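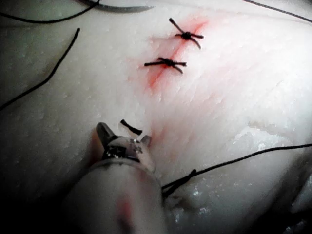

Figure 3. Pale tissue-like surface with a reddish incision line, close view.

4.2 How readers describe a short story collection to one another

We came to this part of the study expecting that readers would talk mostly about plot, and for the novels in our sample they very often did. Short story collections were another matter altogether. When the members of the Nollen and Estrella reading groups were asked to recommend a collection to a friend, they reached for a single story, usually the second or third in the book, and let it stand in for everything else between the covers (one reader was quite cheerful about never having finished the rest!). Of the 100 recommendation cards we gathered for collections, only 19 mentioned the title story at all, which surprised us, because the title story is the one the back cover nearly always leans on.

We should say a word here about how the cards were sorted. Shiela Galang read all 400 cards, novels and collections together, and placed each one under a main heading: plot, mood, character, or comparison to another author. Cards that seemed to belong in two places were talked over with the rest of us, sometimes at great length, and a few of those talks changed the headings themselves. Mood, for example, began its life as "tone," and was widened in April after we noticed how many readers wrote about where they had been sitting when they read a story, or what the weather was doing.
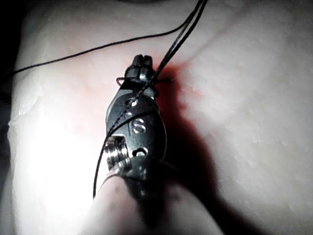

Figure 4. Dark metal clamping tool, marked "S", with its jaws against a pale, skin-like practice surface.

Comparison to another author was the heading we had the most trouble with, and we remain a little fond of it for that reason. Readers at Estrella used it generously, often naming a writer their friend already loved, while those at Nollen hardly used it and preferred to copy out a favorite sentence — sometimes a whole paragraph, in very small handwriting. We do not think either group was reading more closely than the other. The two groups had simply grown up around different shelves, and Section 5 takes up the question of how those shelves were stocked.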